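Dispensing Temperature and Carbonation Loss in Countertop Beverage Units

Project report, submitted 28/02/2024

1. Background

Chilled drinks lose dissolved gas between the storage vessel and the glass. The loss depends on liquid temperature, line pressure and flow rate. This project compared two sparkling water recipes, Clorine and Didonum, stored under the same pressure in the Flanagan teaching lab.

2. Method

Each recipe was made up in batches of 2000 ml and chilled overnight. Samples of 200 ml were drawn at fixed intervals and weighed before and after degassing on a stir plate. The mass difference was taken as the gas content. A total of 17 samples was kept for analysis – three early ones were thrown out after a scale error. Room temperature was logged but not controlled.

3. Results

Clorine held more gas than Didonum at every interval. The gap was widest in the first samples and narrowed as the vessel emptied. Slow pours gave higher readings than fast ones for both recipes. Samples drawn after the first 1000 ml showed more scatter, which we put down to falling head pressure.

4. Equipment notes

Tap geometry was outside the scope of the tests. A short spout close to the glass should reduce splashing, but no measurements were made to support this.

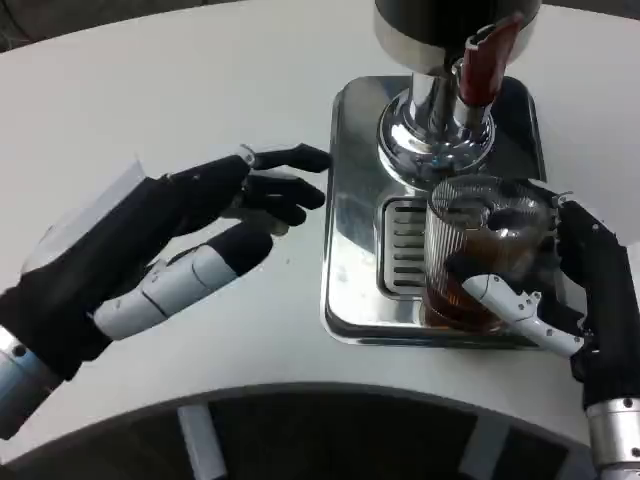 Figure 1. Countertop dispenser with red tap handle, drip tray and ribbed glass cup.

5. Further work

The August trials at the Ivby site should repeat the series with a regulated gas supply. Line length should also be varied – the present setup allowed only one.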